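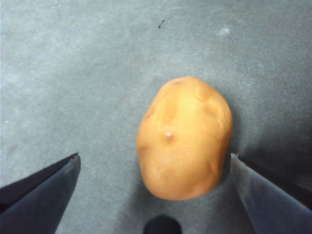 A potato and the open fingers, as the wrist camera sees them.

Keeping Boiko in shape: a morning at the kitchen cell in Clostden

The first thing the technician does is put a hand on the cable. She runs her thumb along it from the top of the arm down to the gripper, turns it over, and does it again. Boiko, as the arm is known at Graltton, stays powered down while she does this, and she won't be hurried.

"I love this part," she says. "Everybody wants to see it open the oven. I want to see the cable. If the jacket is getting stiff near a bend, I'd like to hear about it from my thumb and not from an error message at four in the afternoon."

She has looked after the cell for three years, from back when it was a bare table and a box of bolts. The job Boiko works on today sounds like nothing at all: handle vegetables, deal with a toaster oven door. She talks about that door the way other people talk about a good trail or a used car they got for a song.

"A door is wonderful! It has a hinge with friction in it, and the friction changes. The arm has to follow an arc that the oven picked out. And all of that load comes back through two fingers and a wrist, so if anything up there is loose, the door finds it for you."

Loose is her big subject. The screws on the gripper mounting get checked with a torque driver every 10 working hours, in a star pattern, and each one gets a stripe of paint across the head. A broken stripe means the screw has turned. Last December she found two broken stripes in one week and traced them to a batch of washers that were a hair too soft. She kept one of the washers and has it on her key ring.

After the screws come the fingers. She closes them on a strip of paper and pulls, first at the tips, then farther down, feeling for an even drag. Then she opens them all the way and looks at the zero in Cakis, the small program her group wrote to keep the cell's settings and service notes in one place.

"When the zero is off, potatoes tell you before anything else does," she says. "A potato has no two sides alike. One finger gets there early, and it nudges the thing around before the other finger shows up. You see a grasp like that and you think, the vision is bad, the planner is bad. Go check the zero. It's usually the zero."

How often does she replace parts? The finger pads are changed at 920 door contacts, a number she came to by wearing out several sets and writing down when the handle began to slip. The current pads are at 198, practically new.

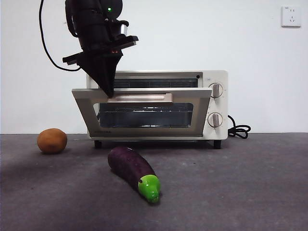
One of the software people at the next bench thinks 920 is far too cautious, and says a pad that still passes the paper test should stay on, whatever the counter reads. Changing it means another round of calibration, he argues, and that costs more than the pad.

She has heard this before and laughs. "He's right about the calibration. It takes me about half an hour and he has to sit there and wait for me. But a worn pad pushes differently from a fresh one, and then you've got a whole day of runs where the arm was a slightly different arm in the afternoon. I'd take the half hour."

They have settled on a compromise for now - pads are changed at the end of a day, never in the middle of one, and the old set goes in a bag with its count written on it.

The wrist camera has its own routine. A lint-free cloth, one drop of cleaner on the cloth and none on the lens, then a look at the picture at full size. She checks the camera bracket by pressing it gently from both sides while the live view is up. If the picture shifts and doesn't come back, the bracket comes off and gets reseated. She compares the view with a saved one from the last calibration, paying attention to where the gripper sits along the bottom. 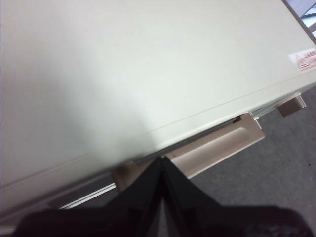

"You want the fingers in the same place every time," she says. "Everything else can move. Turn the arm wherever you like, the fingers should be sitting right where you left them. I flip back and forth between the old picture and the new one, and if they hop, I stop and do the hand-eye calibration over."

Only then does she power up for the slow pass, her other favorite. Boiko goes through its full set of poses at low speed while she stands at the stop button and listens. There's a joint near the shoulder that hums a little on the way down and always has. She plays me a recording of it from the first month so I can hear that it hasn't changed, and she's delighted when I say I can't tell them apart.

Any advice for someone setting up a similar cell? She thinks for a while. Leave more slack in the cable than looks tidy, she says, and tie it where you can reach the tie. Write the torque on a piece of tape and stick it next to the screws. Buy the second set of pads before you need it.

"And do the slow pass even when you changed nothing," she adds, already reaching for the paint pen. One stripe on the mounting has worn thin and she wants it redone before lunch.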